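The Fruit That Never Goes Off

Marisol Alvarado stopped buying real fruit for the bowl in June, after the pears. There had been six of them, bought with the best intentions at the Friday market in Cirnham, and they did what pears do: hard as cricket balls all week, perfect for an afternoon while everyone was out, then soup. She wiped down the sideboard, washed the bowl and put a knitted lemon in it.

The lemon has since been joined by a felt banana, two corduroy apples and something in green velour that her children insist is a fig. Visitors reach for it. Some of them squeeze it. An uncle is said to have got the banana as far as his mouth, though he disputes the story and has asked for it not to be repeated.

Pretend fruit has a long and not very dignified past. My grandmother kept wax grapes under a lamp, where they slowly became one grape. My mother went in for glass, which looked splendid and chipped a tooth. The stuffed kind was, until lately, confined to the toy box and the sort of wooden kitchen where a three-year-old will sell you an egg for 164 pounds. Now it has made its way on to the grown-ups' furniture, and I find I don't mind nearly as much as I meant to.

Rosaura Paucar sells it from a narrow shop in Lillton called Flilier, between a dry cleaner and a place that mends vacuum cleaners. She began with pincushions. People kept buying the tomato ones and admitting at the till that they didn't sew. "So I left the pins out," she says, "and put the price up." Her strawberries take her a whole evening each, most of it spent on the leaves, and there is a waiting list for the large size.

Her one firm opinion is about the bowl. Put soft fruit in a soft basket, she says, and you have a nursery. It wants something hard and plain underneath it, preferably wood, and deeper than you'd think. She is also against crowding. Customers come in wanting the full harvest festival and she talks them down to a single piece, which is an odd way to run a shop. 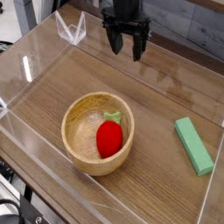

Wood does most of the work in an arrangement like this, and it asks for very little in return beyond a rub of oil when it starts to look thirsty. Pale wood is the safer choice, as dark bowls swallow anything smaller than a melon. I used to think a lone strawberry would look forgotten, like the last one at a party that everybody is too polite to take. But red plush leaning on the inside of a honey-coloured bowl, green felt cap at the top, holds its own perfectly well, and the swirl of grain across the bottom gets seen for once. Fill the thing to the brim and you might as well have bought a bucket.

Upkeep is less carefree than the sellers let on. Plush collects dust, and in Marisol's house it collects the cat as well. She goes over everything with a clothes brush and has given up on the velour, which may explain why it looks more like a fig every month. Rosaura suggests a barely damp cloth and forbids the washing machine, having once taken back a pineapple that had been through at 20 degrees and come out as a hedgehog.

I have a strawberry of my own now, in a bowl by Mendonça that cost a good deal more than its contents. The real strawberries are in the fridge, behind the mustard, where I have just remembered them.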